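How Does Renting a House Work?
by Kelly Horrocks

Do you live in a house your family rents? Lots and lots of people do! Let's find out what renting really means, and who all those people with clipboards are.

Who owns the house?
When you rent, the house belongs to somebody else. That person is called the landlord. The family living there are the tenants, and they pay rent every week or every month. It's a bit like borrowing a library book, except you pay for it and you can sleep inside it!

A helper in the middle
Many landlords ask a property manager to look after things. In our pretend town of Drasier, Ms Danko is the property manager for 94 homes (imagine carrying all those keys). If the tap drips at number 40, the tenants ring her and she sends a plumber.

What is a bond?
Before the Gesitz family moved into their place in Drasier, they paid a bond of $2000. A bond is money kept safe until the tenants move out. If the house is clean and nothing is broken, they get it all back – hooray! Say a door got smashed and cost $300 to fix. Then $300 might come out of the bond and the family would get $1700.

The big checklist
On moving day there's a special form called a condition report. It goes through every room and says what each thing is like. Is there a scratch on the floor? Write it down! Tenants should keep a copy, and photos are a great idea too. 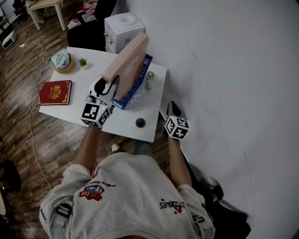 A condition report is all about the house and the things that come with it, so walls, windows and the oven go on the list. Your own belongings usually don't. If a small white table belongs to the landlord and stays in the house, it gets written down, marks and all. If your family brought it, along with a blue plastic basket for bits and pieces, those pack up and go with you when you leave.

Can I paint my bedroom purple?
Maybe! You have to ask first. Some landlords say yes, and some say yes as long as you paint it back again later. Posters can be tricky as well, so check with a grown-up before you reach for the sticky tape.

Words to know
Lease – the written agreement between landlord and tenant.
Inspection – a visit to see how the house is going.
Notice – telling someone ahead of time that you're moving out.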